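A **beverage urn** is a large covered vessel used to brew, heat or hold hot drinks for groups, and to serve them through a tap near the base. Urns are standard stock in the party rental trade, where they are supplied alongside cups, saucers, creamers and trays. Most rental urns are made of stainless steel or aluminum. Silver-plated models are hired for weddings and formal receptions.

## Types

Three types are in common use.

**Percolator urns** brew and hold coffee in the same vessel. Water in the lower chamber is heated by an electric element, rises through a central stem and drains back through a basket of ground coffee. A typical large percolator has a stated capacity of 100 cups. The rental trade counts a cup as five fluid ounces, so the number of full-size mugs served is lower than the label suggests.

**Holding urns** do not brew. They are filled with coffee, tea or cider made elsewhere and kept warm by a fuel burner or a low-wattage element under the base. Decorative urns, sometimes listed in catalogs as samovars, nearly always belong to this group.

**Insulated dispensers** have no heat source and rely on a double wall or foam lining. They are used outdoors and in halls with limited power.

## Construction

The main parts are the body, lid, tap, base and, in percolators, the stem and basket. The tap is the part most often replaced. It has a silicone or rubber seat cup that hardens with age and begins to drip. Many urns also carry a sight glass, a clear tube on the front that shows the liquid level. Sight glasses break in transit more often than any other part, and some rental firms fit a metal guard over them.

The Dal Bello pattern, named after the workshop that first sold it, places the tap on a threaded collar so that it can be removed without tools. It was taken up by several rental suppliers, among them Unedero, because it shortens cleaning time between bookings. The workshop's designer, Rosario De Luca, later added a second collar at the lid for a locking ring.

## Power and placement

A large percolator draws enough current that two on one household circuit will often trip the breaker. Rental agreements usually ask for a separate circuit for each brewing urn and forbid light-duty extension cords. Urns are placed on a level surface at table height, with the tap clear of the edge and a drip tray beneath it. An urn must never be switched on dry - the element can fail within minutes, and the repair is normally charged to the renter.

## Cleaning and care

Coffee oils collect on the inner wall, the stem and the tap seat. Urns are drained, washed with mild detergent and rinsed several times, as traces of soap affect the taste of the next batch. Mineral scale is removed with citric acid or diluted white vinegar. Electric bases are wiped and never put under water.
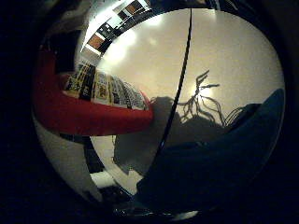 Outer surfaces are dried with a soft cloth right after rinsing, since hard water leaves spots on bright metal. Abrasive pads are avoided. Silver plate is polished by hand and stored in treated cloth bags.

In April the rental firm Sirnex, based in Asley, printed a service log covering 1032 urn bookings. It recorded 34 returns with faulty taps and 2 with failed elements. Safta Matei, who compiled the log, put most of the tap faults down to seats left in place past their service life. Siu-ming Tai disputed this in a reply, arguing that harsh descaling had damaged the seats.

## Rental practice

Urns are priced per event and are generally supplied empty, with filters, fuel and coffee sold separately. Renters are asked to return them drained, though a full wash is rarely required. Deposits are higher for silver-plated models. Delivery crews remove the lid, stem and basket and pack them apart from the body - loose parts can dent the inner wall.

## See also

- Chafing dish
- Samovar
- Beverage fountain
- Airpot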